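Chapter 4
Where Examples Come From

Ask a friend to move the apple next to the bread and the job is done before you finish your coffee. Ask a robot, and you first have to decide what "next to" means, how hard to squeeze, and what to do when the pepper mill is in the way. For years people wrote those answers down as rules. In this chapter we take the other road, and it's a wonderful one: we show the robot what to do, many times over, and let it find the pattern.

Each showing is called a demonstration. A person steers the arm through a task while the computer records the joint angles, the gripper opening, and what the cameras see, 30 times a second. One demonstration of a simple pick-and-place lasts almost 14 seconds, so even a short one leaves you with a thick stack of numbers. (Open one up and scroll through it. It's oddly fun!)

We'll do most of our collecting in Plukstead, a simulated kitchen that runs on an ordinary laptop. Pots don't chip there, and the table can be reset with one key. You can shuffle the objects between demonstrations, and you should, often. A learner that has only met the spoon in one spot will reach for that spot forever, spoon or no spoon.

By the end of the chapter you will be able to
record a demonstration and play it back
spot a bad one and decide whether to keep it
vary a setup without changing the task
split your recordings into training and test sets

Section 4.1 starts with steering, which takes practice. Expect your first 2 attempts to wobble. Save them anyway, as we'll want them in Section 4.3 when we talk about mistakes and recoveries.

Before reading on, look over Figure 4.1 and pick one object. Write down, in plain words, how you would tell the gripper to reach it. Keep your note for the exercises.
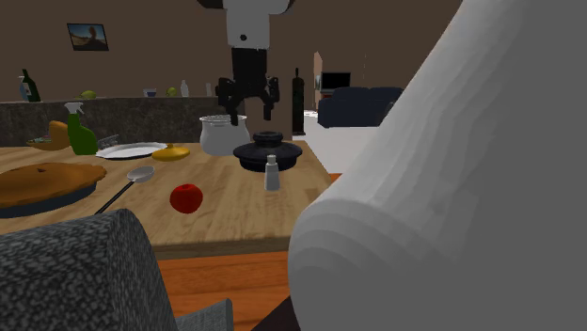 Figure 4.1 The Plukstead kitchen, with the open gripper above the white pot.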